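Accueil | L'association | Ludothèque | Comptes rendus | Nous écrire

Ce site utilise des cookies pour mesurer sa fréquentation. Accepter – Refuser – Personnaliser

Rubrique : Vie de l'atelier, Comptes rendus

Atelier Zundadero – compte rendu de la réunion de janvier

Présents : Heikki Rautiainen (séance et cafetière), Mme Leinonen (plume), les habitués du fond, plus une personne venue pour le cours de yoga et restée par politesse jusqu'au point 4.

Début prévu à 20 heures. Début constaté une fois retrouvée la rallonge.

1. Approbation du compte rendu précédent

Approuvé, après suppression du mot « interminable » à propos du débat sur les feutres. La rédactrice maintient qu'il était exact.

2. La table blanche

Heikki rappelle que la table blanche contre le mur blanc est réservée aux cubes. On n'y pose ni manteau, ni gâteau, ni dossier « juste pour deux minutes ». Le gâteau du mois dernier a été très apprécié, la trace qu'il a laissée beaucoup moins.

Une remarque sur le choix du blanc sur blanc : certains trouvent qu'on ne sait plus bien où finit la table et où commence le mur. Proposition de repeindre le mur en jaune. Contre-proposition de repeindre la table en jaune. Les deux camps se sont regardés en silence, puis on est passé au point suivant. La question reviendra, elle revient toujours.

3. La disposition des cubes

Gros morceau de la soirée. Nous avons trois cubes, un rouge, un vert, un bleu, et suffisamment d'opinions pour en occuper le double. Il s'agissait de fixer la disposition de départ de l'exercice d'empilement, celle que l'on remet en place avant chaque nouveau participant.

Heikki défend la version courte : le vert sur le rouge, le bleu tout seul, plus loin vers la droite. Mme Leinonen aurait préféré le bleu à la base, pour des raisons qu'elle qualifie d'esthétiques et que l'assemblée a qualifiées autrement. Au vote, la version courte l'emporte par 7 voix contre 4. Le cube bleu reste donc à l'écart, ce que l'une des perdantes a trouvé « un peu dur pour lui ».
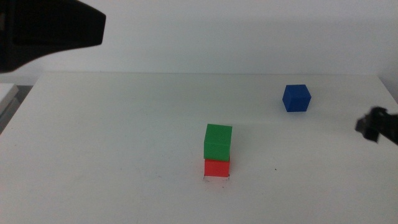 S'est ensuite posée la question de l'alignement. Faut-il que les bords tombent exactement l'un sur l'autre ? Heikki estime qu'un léger débord du cube du dessus ne change rien à la vie de personne. Le fond de la salle estime que c'est par là que tout commence. Compromis adopté : on aligne à l'œil, on ne recommence pas plus d'une fois, et il est interdit de souffler sur la pile pour « vérifier ».

Les petites marques tracées sur la table au pied du cube rouge sont conservées. Elles sont discrètes, elles servent à le reposer au bon endroit, et l'idée de les remplacer par un gabarit en carton a été écartée. Nous avons déjà eu un gabarit en carton. Personne ne sait où il est. Quiconque nettoie la table est donc prié de passer le chiffon autour, avec les égards dus à un monument classé.

Le cube bleu n'a pas droit à ses marques pour l'instant. Sa place exacte sera discutée dimanche, entre gens qui auront mangé.

4. Achats

Catalogue Wovden consulté. Un lot de 8 cubes supplémentaires est à l'étude, mais il comprend un violet que la moitié de l'assemblée juge trop proche du bleu en fin de journée. Demande de renseignements chez Bredbridge pour un lot sans violet. Mme Leinonen s'en charge et précise qu'elle ne téléphonera pas deux fois.

5. Rangement

Les cubes retournent dans leur boîte le soir, et la boîte retourne sur l'étagère. Ces deux opérations sont distinctes, comme l'a montré le mois de décembre. La clé de l'armoire reste au clou de gauche. Le clou de droite ne tient rien et ne doit pas être encouragé.

6. Questions diverses

Chauffage : il fait du bruit. Noté.
Café : plus de filtres. Heikki en rapporte.
Tabourets : l'assemblée est restée assise plus de 20 minutes sur ce sujet, dans un inconfort qui a servi d'argument aux partisans des coussins. Report à la prochaine séance.

Séance levée quand quelqu'un a éteint la lumière du couloir.

Pour la rédaction : Mme Leinonen. Relu par Heikki Rautiainen, qui a rajouté deux virgules.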